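4. 제작: 바구니를 드는 손

앞 절에서는 제어 구조를 좀 점잖게 설명했는데, 이번 절은 제가 공용 공방 Zosum의 작업대에서 드라이버를 들고 보낸 시간에 대한 기록이라 말투가 조금 풀어집니다. 심사 때 "왜 하필 바구니냐"는 질문을 받았거든요. 제 대답은 간단해요. 빨래를 한 장씩 옮기는 연구는 꽤 많은데, 빨래가 든 바구니를 두 손으로 들고 드럼 앞에 기울이는 단계에서 우리 손이 제일 자주 말썽을 부렸습니다. 그래서 손부터 다시 만들었어요. 작업 장면은 그림 3에 모아 두었고, 순서대로 (a)부터 (d)까지로 부르겠습니다.

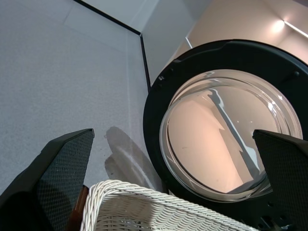
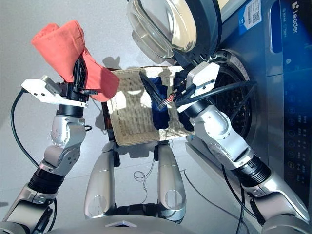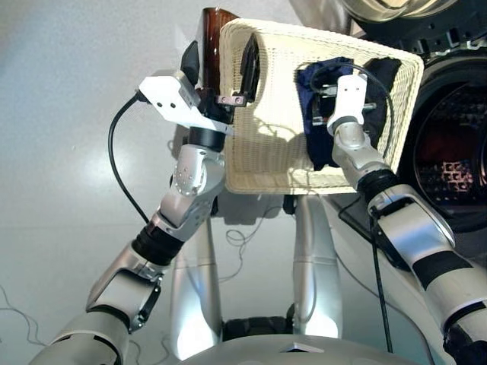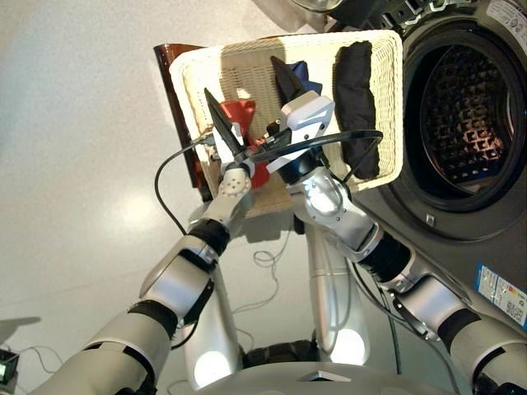 그림 3. 세탁기 앞에서의 바구니 작업. (a)는 손목 카메라, (b)~(d)는 머리 카메라 시점. 네 장의 배열은 시간 순서와 무관함.

4.1 브래킷 Pelico

손의 출발점은 평범한 두 손가락 그리퍼였어요. 문제는 이걸 팔 끝에 다는 방식이었습니다. 처음 쓰던 부품은 손가락이 손목 축과 나란히 뻗어 있어서, 바구니 테두리를 잡으려면 팔꿈치가 바깥으로 크게 벌어져야 했어요. 좁은 세탁실이라면 팔꿈치가 벽부터 치고 들어가는 자세죠. 그래서 그리퍼를 손목 아래쪽으로 내려 다는 각진 브래킷을 새로 그렸고, 우리끼리 Pelico라고 불렀습니다. (b)의 왼손을 보면 납작한 흰 판 밑에 검은 그리퍼가 달려 있는데, 바로 그 부분이에요.

초기 도면은 참 예뻤습니다. 모서리를 전부 둥글렸고 나사도 안쪽으로 숨겼거든요. 그런데 그렇게 해 놓으니 나사를 조이려고 손가락 모듈을 통째로 빼야 했고, 저는 하루 저녁에 같은 나사를 몇 번이나 풀었다 조였는지 모르겠어요(Bartosz Sobczak 씨가 옆 작업대에서 선반을 돌리다가 결국 기계를 끄고 구경하러 왔습니다). 다음 도면부터는 구멍을 바깥 면으로 꺼냈어요. (c)의 왼쪽 브래킷 앞면에 보이는 어두운 나사 구멍이 그 흔적이고요. 보기에는 덜 예뻐도 육각 렌치가 곧장 들어갑니다!

브래킷 두께도 한참 고민했습니다. 얇으면 바구니를 든 상태에서 손가락 끝이 처지고, 두꺼우면 테두리와 세탁기 문 사이로 손이 안 들어가요. 결국 손목에 붙는 쪽은 두껍게 두고 손가락 쪽으로 갈수록 깎아 냈습니다. 해석 프로그램을 돌려서 얻은 최적값이면 좋겠지만, 공방에 있는 저울에 물병을 매달아 보면서 정한 값이에요. 재현하실 분들을 위해 치수는 부록에 그대로 실었습니다. 물병 시험의 하중도 같은 표에 있고요.

4.2 손가락 패드

(a)는 손목 쪽에서 두 손가락 사이를 내다본 장면입니다. 양쪽 손가락에 어두운 무늬의 패드가 붙어 있고, 왼쪽은 마름모 모양의 촘촘한 결까지 보여요. 저는 처음에 매끈한 패드를 고집했습니다. 천을 집을 때 올이 걸리는 게 싫었거든요. 그런데 바구니는 천이 아니잖아요. 엮은 테두리는 높낮이가 있어서 매끈한 패드가 볼록한 가닥 위에만 얹히고, 기울이기 시작하면 스르르 돌아가 버립니다.

패드 재료는 Çetinkaya에서 자투리로 샀습니다. 주인에게 미끄럼 방지용 시트를 달라고 했더니 어디에 붙이느냐고 묻길래 로봇 손가락이라고 했고, 그 뒤로는 갈 때마다 로봇 안부를 물으세요. 시트를 붙이는 방향도 시험해 봤는데, 결이 손가락 길이와 비스듬히 만나도록 붙였을 때 테두리가 가장 덜 돌았어요. 다만 접착은 아직 마음에 안 듭니다. 손가락 끝부터 들뜨는 일이 잦아서, 시험을 시작하기 전에 엄지로 한 번 눌러 보는 게 버릇이 됐어요.

손끝 모양도 잠깐 이야기할게요. 왼쪽 손가락 끝이 비스듬하게 잘려 있는 걸 (a)에서 볼 수 있는데, 끝이 네모나면 바구니 안으로 넣을 때 엮은 가닥에 턱 걸립니다. 저는 이 각도를 정하려고 종이로 손가락을 오려서 바구니에 이리저리 찔러 봤어요. 연구 방법으로 쓰기엔 좀 민망하지만, 종이 손가락이 시뮬레이션보다 답을 빨리 줬습니다.

4.3 양손을 다르게 쓰기

계획서에는 두 손이 좌우 대칭으로 바구니 양쪽을 잡는다고 적어 놨어요. 제어하는 입장에서는 대칭이 편합니다. 한쪽 궤적을 만들어 거울처럼 뒤집으면 되니까요. 그런데 세탁기가 오른쪽에 있으면 사정이 달라집니다. 오른손을 바구니 바깥에 두면 손등이 드럼 테두리와 자꾸 부딪혔어요.

그래서 왼손은 테두리를 꽉 물고, 오른손은 바구니 안쪽으로 넣어서 벽 가까이를 받치는 방식으로 바꿨습니다. (c)가 딱 그 자세예요. 왼쪽 브래킷은 바구니 왼쪽 가장자리를 물고 있고, 오른쪽의 좁은 그리퍼는 안으로 들어가 있죠. 바구니 속에는 남색 천과 검은 천이 놓여 있는데, 검은 천이 오른손 바로 옆에서 안쪽 벽에 붙어 있습니다. 이게 이 방식의 약점이기도 해요. 손이 안으로 들어가니까 빨래와 자리다툼을 합니다. 손가락이 천을 같이 물어 버리면 잡는 힘이 엉뚱하게 읽히고, Staltent(우리가 쓰는 제어 프로그램이에요)는 바구니를 잘 잡은 줄 알고 그대로 팔을 들어 올립니다.

처음엔 힘 센서 값만으로 구별해 보려고 했어요. 천을 같이 물었을 때는 값이 천천히 올라가고 테두리만 물었을 때는 확 올라가니까, 기울기만 보면 되겠지 싶었죠. 두꺼운 천에서는 얼추 맞았습니다. 얇은 천에서는 전혀요. 지금은 힘을 준 다음 손가락을 아주 조금 벌렸다가 다시 조이는 동작을 넣었고, 그때의 손가락 위치 차이를 같이 봅니다. Zuweira Ansah 씨가 제안한 방법인데, 본인은 통조림 뚜껑 따는 법에서 떠올렸다고 해요. 무슨 통조림인지는 끝내 못 알아들었습니다.

(d)에서는 빨래가 하나 더 많습니다. 붉은 천이 왼쪽 그리퍼 곁에 뭉쳐 있고, 남색 천은 위쪽 가운데쯤에, 검은 천은 오른쪽 안벽을 따라 길게 말려 있어요. 무게가 이렇게 흩어져 있으면 바구니의 무게중심을 미리 짐작하기가 어렵습니다. 우리는 무게중심을 추정하는 대신, 들어 올린 직후에 두 손목의 부하를 비교해서 더 무거운 쪽 팔을 조금 늦게 움직이도록 했어요. 이론적으로 깔끔한 방법은 아니에요. Kirsten Kárason 씨가 초고를 읽고 이 문단 옆에 물음표를 크게 그려 놨는데, 저도 그 물음표에 동의합니다. 그래도 흔들림은 눈에 띄게 줄었고, 제대로 된 추정기는 9월에 시작할 후속 작업으로 미뤘습니다.

4.4 케이블, 또 케이블

이 절에서 가장 하고 싶은 말이 이거예요. 케이블 배치를 도면 마지막에 그리지 마세요! 저는 마지막에 그렸습니다. 관절을 다 조립하고, 손도 달고, 전원까지 넣어 본 다음에야 남은 선을 어디로 뺄지 생각했어요. 그 결과가 (b), (c), (d)에 전부 보입니다. 오른팔 쪽 검은 케이블이 매번 둥글게 휘어서 지나가는데, (b)에서는 드럼 앞을 가로지르고 (c)와 (d)에서는 그리퍼 위로 넘어가죠.

케이블을 넉넉하게 둔 데에는 나름의 계산이 있었습니다. 손목이 끝까지 돌아도 커넥터가 당겨지지 않을 길이를 잡았거든요. 손목만 생각하면 맞는 길이예요. 그런데 손목이 반대로 돌아왔을 때 남는 길이가 고리처럼 솟아오른다는 건 생각을 못 했고, 그 고리는 세탁기 문이든 바구니 테두리든 가리지 않고 걸립니다. 짧게 줄여 봤더니 이번에는 커넥터가 빠졌어요. 스프링으로 된 되감개도 달아 봤는데, 되감는 힘이 손목 부하 측정에 섞여 들어가서 4.3절의 비교가 엉망이 됐습니다. 되감개는 지금 제 책상에서 이어폰을 감아 주고 있어요.

Þórarinn Laxdal 씨는 선을 관절 안쪽으로 통과시키라고 했고, 그게 정답이라는 건 저도 압니다. 하지만 그러려면 손목 모듈을 다시 깎아야 하고, 공방 밀링 머신 예약표는 늘 꽉 차 있어요. 당장은 팔뚝을 따라 고정점을 옮겨서 고리가 솟는 높이를 낮추는 정도로 타협했습니다. 고정점은 손목에 가까울수록 좋을 것 같았는데, 해 보니 조금 뒤로 물린 쪽이 나았어요. 선이 꺾이지 않고 완만하게 눕더라고요.

바닥에 놓인 선도 챙겨야 합니다. (b)~(d) 모두 로봇 아래쪽 바닥에 가는 선이 구불구불 놓여 있어요. 공방을 여러 사람이 같이 쓰다 보니 선을 테이프로 붙여 두기가 어려웠는데, 나중에 같은 실험을 하신다면 바닥 선만큼은 꼭 먼저 정리하시길 권합니다.

4.5 시험 결과

공방에서의 시험은 2022년 6월 23일에 시작했습니다. 한 회는 바구니를 잡고, 들고, 드럼 쪽으로 기울인 뒤, 제자리에 내려놓는 데까지로 정의했고, 사람이 한 번이라도 손을 대면 실패로 적었어요. 한 회에 거의 3분이 걸렸습니다. 느리죠? 팔 속도를 올리면 더 빨라지지만, 공방에서 지나다니는 사람들이 있어서 속도 제한은 끝까지 풀지 않았어요.

모두 85회를 돌렸고, 그중 39회를 사람 손 없이 끝냈습니다. 절반이 안 돼요. 초록에 쓰기엔 좀 작아 보이는 숫자라서 성공 기준을 느슨하게 잡을까 잠깐 흔들렸는데(바구니를 살짝 바로잡아 준 것까지 실패로 쳐야 하나 싶었거든요), Chelsea Hartley 씨가 기록표를 보더니 그냥 두라고 했습니다. 그래서 그냥 두었어요. 실패 가운데 17회는 케이블이 어딘가에 걸려서 멈춘 경우였습니다. 손이나 패드를 고칠 게 아니라 선부터 고쳤어야 했다는 소리라서, 표를 만들다가 한참 천장을 봤어요.

나머지 실패는 원인이 섞여 있습니다. 천을 같이 문 경우, 패드 끝이 들떠서 테두리가 돌아간 경우, 기울이는 도중에 오른손이 빠진 경우가 있었고, 원인을 못 적은 회차도 있어요. 못 적은 것은 제가 그 순간에 비상 정지 버튼만 보고 있었던 탓입니다. 로그는 남아 있으니 부록의 원자료에서 확인하실 수 있어요.

한 장씩 꺼내는 동작도 곁다리로 해 봤습니다. (b)에서 왼손은 주황빛 옷을 들어 올리고 있고 바구니에는 남색 옷이 남아 있는데, 이런 동작은 위 집계에 넣지 않았어요. 집는 위치를 제가 화면에서 직접 찍어 준 회차가 섞여 있어서, 같은 표에 올리면 자율로 한 것과 구별이 안 됩니다. 다만 패드에 관해서는 건진 게 있어요. 결이 있는 패드로 바꾸면 올이 걸릴까 봐 걱정했는데, 시험에 쓴 옷감에서는 그런 일이 없었습니다. 레이스나 성긴 니트는 써 보지 않았으니 그쪽은 장담을 못 하겠고요.

4.6 따라 만드실 분께

부품 목록과 도면은 부록 B에 있습니다. 브래킷은 왼쪽과 오른쪽이 서로 달라요. 오른쪽이 더 좁습니다. 저는 파일 이름을 헷갈려서 왼쪽만 두 벌 만든 적이 있으니, 출력물이든 절삭물이든 만들기 전에 파일을 꼭 열어 보세요. 나사는 조이고 나서 한 시간쯤 팔을 움직인 뒤에 다시 조여야 하고, 그 한 시간 동안은 바구니에 빨래를 넣지 않는 편이 좋습니다.

바구니는 엮은 종류라면 대체로 맞을 텐데, 테두리가 도톰하게 말린 것을 고르시면 손가락이 걸칠 자리가 생깁니다. 플라스틱 바구니로도 해 보려고 하나 사 두었지만 공방의 누군가가 전선 보관함으로 쓰고 있어서 아직 못 돌려받았어요. 돌려받는 대로 같은 절차로 시험하고, 결과는 저장소에 덧붙이겠습니다. 세탁기 위치를 왼쪽으로 바꿀 때는 브래킷을 서로 바꿔 달기만 하면 안 되고, Staltent 설정에서 주 손과 받침 손도 같이 뒤집어야 합니다. 설정 항목의 이름과 기본값은 다음 절의 표에 정리했습니다.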